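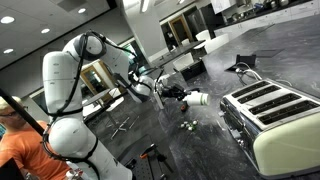 541

Chapter 6
Working in a Real Kitchen

Up to this point your team has programmed its arm on a bare bench, with every part placed where the code expected it. A kitchen counter gives you less help. Appliances have cables, the countertop has a pattern that can confuse a vision system, and people walk past while the arm is running.

The project in this chapter comes from the student robotics club at Bodton, where Hülya Başaran and Emmanuel Mwaipopo led a team through a season of countertop tasks. Their arm had to hold an object in the gripper and bring it up to an appliance without touching anything else on the counter. The team kept a log, and we quote from it in Sections 2 and 3.

Most of their early trouble was with the cable on the outside of the arm. It needs enough slack at the elbow for the joint to bend fully, and it has to be strapped to the lower segments so that it does not drag. "We fixed the code for a week," Mwaipopo wrote in March, "and then we moved a strap."

By the end of this chapter you should be able to:

Route and strap a cable on a multi-jointed arm
Choose a grip point on a cylindrical object
Plan a path to a toaster that clears its power cord
Assign a spotter and agree on a stop word

Before you start, read the safety rules in Chapter 2 again. Appliances stay unplugged for all exercises - check at the wall, and have a second person check too. Teams using the Tallora controller should load the slow-speed profile first.

6.1 Laying Out the Counter

Begin with a sketch. Draw the counter from above, mark the base of the arm, and shade the area the gripper can reach.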